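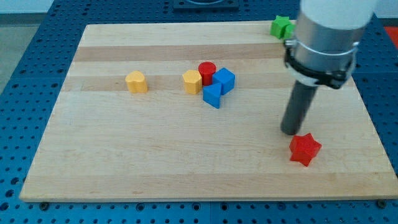

Last week the arm stopped dead in the middle of a push and the screen said "protective stop, joint 5". I have been told for two months that this is the system working as designed. I'd like to register a doubt.

For anyone new to this blog, I help run a bench where a robot arm shoves toy blocks around on a cutting board. You type something like "move the blue triangle next to the red star" and the arm lowers a rod to just above the wood and has a go. When it works it looks clever. When it doesn't, you get to find out who has been telling you the truth about your hardware.

The trouble began in April, after we took an update to the controller software from Flemico. The release note said it brought "improved contact handling". I dislike the word improved in a release note. It never says improved compared to what, or who asked. Before the update we had the odd stop, usually when a block got wedged against another block and the arm kept leaning on it. Fair enough, that's a real jam and I want it to stop. After the update the stops came with nothing in the way at all. The rod would be crossing bare wood, touching nothing I could see, and the brakes would clunk on.

Flemico support said to check the payload setting. I checked it. They said to check it again. Then they said our rod was "non-standard tooling", as if a plain rod in a clamp were some exotic thing.

So I went through the log, all 933 lines of it, with a pot of coffee and a bad attitude. What I wanted was a pattern, and the pattern I wanted was one that made it Flemico's fault. I'll admit that. What I got was messier. Most of the stops came low down, when the rod was close to the board, and most of those were on moves toward the far side. Very few were anywhere near the middle. Software doesn't usually care which end of a cutting board you're at.

Hrvoje Dimitrov, who has worked with arms for much longer than I have, asked me when I'd last checked that the board was level. I said it was a cutting board. He said yes, and it's made of wood.

He laid a straightedge across it and there was daylight under the middle. The thing had cupped. It's glued up from strips, it lives in a room where the heating goes on and off as it pleases, and it had curled up along the far side. The controller believes the surface is a flat plane because I told it so, once, when I set the height. The gap we leave under the rod is 2 millimeters. You don't need much of a curl to eat that. On the far side the rod was rubbing on the wood and I was too busy glaring at the blocks to look under it.

Case closed? I don't think so, and here's where Hrvoje and I part ways.

The old software dragged that rod over the same board without a murmur. Either the board cupped during the very same week we updated, which I find a bit convenient, or it had been rubbing for ages and the old version let it. If the second is true then the old version was ignoring contact it should have reported, and we had been working with our hands near that arm the whole time, resetting blocks between runs, trusting a limit that wasn't doing much. I asked Flemico for the old and new force thresholds. I got back a PDF about their commitment to safety. It had a nice photo on the front and no numbers in it.

What bothers me more is what we did about the nuisance stops before we found the cause. We got used to them. The arm would halt, somebody would tap "acknowledge" and "resume", and off it went. By the end I was doing it without reading the message. I caught myself with one hand reaching for a block and the other hitting resume. I've hung a card on the pendant now that says READ IT FIRST, and I have already seen it ignored, once by me.

Where we are today: I've measured the height at several spots and given the controller a slightly tilted plane, which is a fudge, since a cupped board isn't a tilted one. The stops have dropped to 2 since then. One was a proper jam with two blocks locked together. The other I can't explain. Hrvoje says it's noise. I've noticed that people say noise when they'd like to go to lunch.

I've asked for a metal plate in place of the board and been told that wood is kinder to the blocks. Possibly. I'd still like to see the thresholds, and I've written to Flemico again. If anyone reading runs the same controller and kept a copy of the old settings file, please get in touch - I only have ours from after the update, and yes, I know.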